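14 January 2024 - handheld demos, power strip task

Picked up where Declan left off. Goal is still the button press set for Nolerlow: bring the gripper in over the strip, close, press one switch, back out. Plug insertion comes after, not mixing the two this time.

Setup
Handheld unit no. 2, fingers swapped for the stiffer pair from Hubmann. Re-tightened the linkage before starting, left side had play again. Width calibration redone, saved under the same name as last time (sorry Urs, will rename).

Runs
First block was me, second block Declan. 335 demos recorded, 5 thrown out. Mostly tracking loss when I swung the wrist too fast on the approach. Slower aproach fixes it, at least for me. Total in the Plullbridge folder now 1,529 incl. the August ones, but the August ones have the old fingers so don't train on them together without the flag.

Notes while doing it
- Closed fingers for pressing. Tried half open early on, tip slides off the button edge.
- Come in from the cable-free side. Cable drags on the sleeve otherwise and you get a little jerk in the trajectory.
- Declan pauses before contact, I don't. Policy will probly learn both and dither. Need to agree on one style. I vote no pause.
- Pale tabletop gives tracking very little to hold on to. Want some texture down before next block, even tape.
- Fingers hide a good part of the strip once you're over it, so aim before you get close.

White strip, light blue buttons and sockets, gripper closed over it: 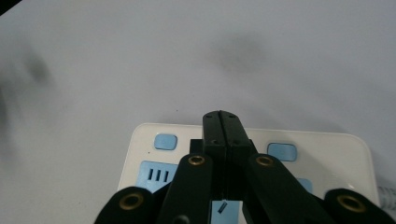
Replay on the arm
Only did a few through Rultora, at reduced speed. Path looks fine, height is off - presses short. Think it's the tip offset from the new fingers, the config still has the old length. Did not touch it, Urs has that file open.

To do
- Urs Bühler: tip offset, then tell me
- me: flag the August demos, rename calibration
- Declan: second strip, different color if we have one
- texture for the table, whoever gets in first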